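Home | Guides | Garment care | Workshop notes | Contact

Washing and drying winter gloves before storage

Reading time: 7 minutes

Gloves that go into a drawer dirty come out in worse condition than they went in. Skin oil and salt remain in the fibres, attract moth larvae and stiffen linings. This guide covers hand washing, drying and storing two types of glove: knitted gloves in wool or wool blends, and padded ski gloves with a fabric shell. Leather gloves need a different method and are not covered.

The procedure takes one evening of work and up to three days of drying. July is a good month for it, as a warm room with an open window dries padding without any added heat.

What you need

- A basin or clean sink large enough to hold a glove flat
- Wool wash or another neutral detergent, without bleach or enzymes
- A cleaner for technical fabrics, if you are washing ski gloves
- Two or more bath towels
- A soft nail brush
- A fabric shaver or comb
- Cotton bags or a lidded box for storage

Do not use fabric softener on either type. It coats wool and leaves it limp, and on a padded glove it reduces the ability of the outer fabric to shed water.

Step 1. Read the label and sort

Look for the care label inside the cuff. If it says dry clean only, stop there. If there is no label, treat the glove as wool and use the gentlest version of each step.

Sort by type first, then by colour. Knitted gloves in dark or strong colours should be tested before they share water with anything else. Wet a small area inside the cuff, press a white cloth against it for a minute and check the cloth. If colour has transferred, wash that pair alone in cold water and do not leave it to soak.

Step 2. Remove loose dirt and check for damage

Turn each knitted glove inside out and shake it. Grit collects at the ends of the fingers and acts as an abrasive once it is wet. Turn the glove back and look along the edges and between the fingers for dropped stitches. A dropped stitch should be caught with a safety pin or a short length of thread before washing, as water and handling will open it further.

Brushed and hairy yarns need more care than smooth ones. The loose surface fibres tangle under friction and the knit starts to felt. Fingerless styles tend to fuzz at the open edges first, where there is the most wear. Leave this fuzz alone until the glove is clean and dry. A shaver used on a dirty knit drags and can cut the yarn. 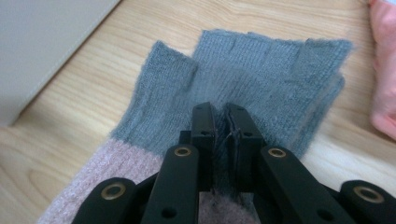

Step 3. Wash the knitted gloves

Fill the basin with cool or lukewarm water. The exact temperature is less important than keeping it the same throughout: wool shrinks from sudden changes as much as from heat. Add the wool wash in the amount given on the bottle and disperse it before the gloves go in.

Lay the gloves in the water and press them down with a flat hand until they are saturated. Leave them for ten minutes. Then press and release several times, moving the water through the knit. Do not rub, twist or scrub. Stained fingertips can be squeezed between finger and thumb with a drop of undiluted wool wash.

Drain the basin while holding the gloves to one side, so that the stream from the tap does not fall on them. Refill with water at the same temperature and press again. Repeat until the water stays clear. Two rinses are normally enough for a thin knit; a thick one may need a third.

Supporting the full weight from underneath, lift the gloves out and place them on a towel. Roll the towel up and press along its length. Unroll, move to a dry towel and press once more.

Step 4. Wash the padded gloves

Padded gloves hold a large amount of water and dry slowly, so only wash them fully when the lining needs it. If the dirt is confined to the shell, sponge it with diluted cleaner, wipe with clean water and go to step 5.

For a full wash:

1. Take out removable liners and wash them separately.
2. Close all zips and hook-and-loop straps. Open hooks will pull threads in the lining.
3. Submerge the glove with the cuff upwards and let it fill slowly.
4. Work the cleaner into the palm and fingertips with the nail brush. Use the brush on the shell only, and keep it off printed badges and glued patches.
5. Squeeze the fingers from the tip towards the cuff to push dirty water out through the opening.
6. Empty, refill and repeat until no foam appears.

Do not wring a padded glove. Wringing shifts the filling and can pull the lining away from its anchor points at the fingertips. Once a lining finger has come loose it is difficult to seat again, and it will usually come out with your hand every time the glove is removed.

Never pull a wet lining out to dry it. Press the glove flat between towels, fingers first, then stand it with the cuff down for ten minutes to drain.

Step 5. Dry

Knitted gloves are dried flat. Shape them while damp: straighten the thumb, square the cuff and line up the front and back layers so that the side folds fall where they did before washing. Pegs leave marks, and hanging a wet knit lengthens it. Turn the gloves over when the upper surface feels dry.

Padded gloves need air inside them. Hold the cuff open with a rolled card or a loosely coiled strip of plastic and change the position of the glove every few hours. On a flat surface, leave a clear gap between one glove and the next so that air reaches the sides. Start with the cuff towards the window. A small fan on its lowest setting shortens the time considerably. Radiators, hairdryers and airing cupboards should be avoided - heat can shrink the lining and lift the waterproof layer from the shell.

Bare wood should be covered with a dry towel while the gloves are still damp. Replace the towel when it feels moist.

To check that padding is dry, push a folded sheet of kitchen paper into each finger and leave it for an hour. If the paper is limp when it comes out, continue drying. The outside of a glove can feel dry a full day before the inside is.

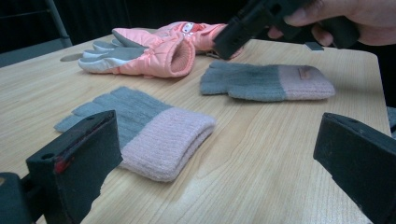

Vignesh Kandasamy writes that the kitchen paper test gave him a false result on a pair with a very thick lining, because he had pushed the paper in only as far as the middle joint of each finger. He now uses the blunt end of a pencil to seat it at the tip and leaves it overnight. This is a sound change for any glove with heavy filling.

Step 6. Finish the surface

When knitted gloves are fully dry, remove pills with the shaver. Stretch the fabric lightly over your fingers and move the head in one direction. On hairy yarns use a comb instead, and take off only the hard balls. The soft halo is part of the yarn and should stay.

Padded gloves may need their water repellency restored. Drip clean water on the back of the hand. If it beads, nothing further is required. If it soaks in and darkens the fabric, apply a spray-on treatment suited to the shell, following the maker's instructions, and allow another day of drying. Keep the spray off the inside of the cuff.

Step 7. Store

Pair the gloves palm to palm. Do not fold one cuff over the other, as this stretches the rib on one side. Knitted gloves go in a closed cotton bag. Padded gloves should lie loose in a box with nothing on top of them, as long compression flattens the filling.

Single gloves are worth keeping in a separate labelled bag until the following winter. Many partners turn up in coat sleeves.

Cedar blocks have a limited effect on moths and lose it as the scent fades. Cleaning is the better protection. If you have had moths before, seal clean, dry wool gloves in a plastic bag, press out the air and freeze them for two weeks. Let the bag return to room temperature before you open it, or condensation will form on the wool.

Common faults

Glove smells after drying: the filling was still damp when it was put away. Wash again and extend the drying time.

Fingers have become short and dense: the wool has felted. This cannot be reversed, although a gentle stretch while damp may recover a little length.

White marks on the shell: detergent residue. Sponge with clean water until the marks stop appearing.

Text by Yamuna Menon. Checked by Anil Poojary.

Contact the Drovitstead workshop desk | © Drovitstead | Back to top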